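March, stacking cell, after lunch

Draria planner still timing out on the two-arm stack. Pulled the logs: 1,268 planning requests since the merge, 983 came back with a path. The rest came back with "no solution", which is the planner's way of saying it got bored.

Tried 3 things:
- raised the time limit. Slower failures.
- swapped the Etside collision checker back to the old one. Same failures, nicer log messages.
- printed the padding values. Should have started there.

Padding on the held object is applied twice, once by Shehata when it attaches the block and again by Draria when it reads the world. So a block in the fingers gets fatter than the block it is meant to sit on, and the release pose counts as a crash. Whoever wrote the attach hook left no comment. I have checked the history and it was me.

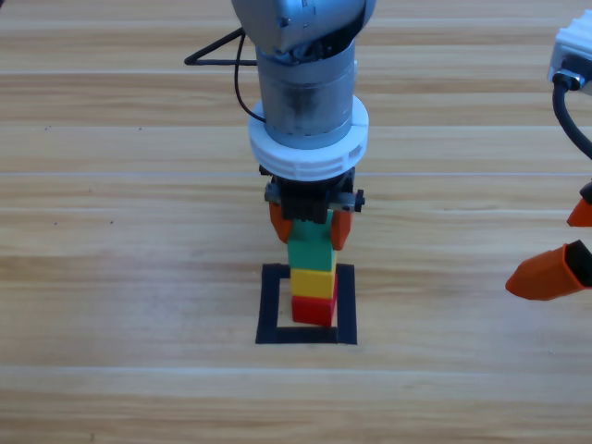 Release pose is the one to test the fix against, with padding taken out of the Shehata side only. The other arm needs to stay in the world model as an obstacle while we do it. Green on yellow on red, fingers still closed on the green, is exactly the state where the doubled padding bites, and the red one sits towards the upper half of the tape square, so don't let anyone assume the goal is the middle of it. Goal offset is in the Diston config - leave it alone until the padding patch is in.

To do: unit test for attach, up to 2 retries before giving up, and a comment on that hook.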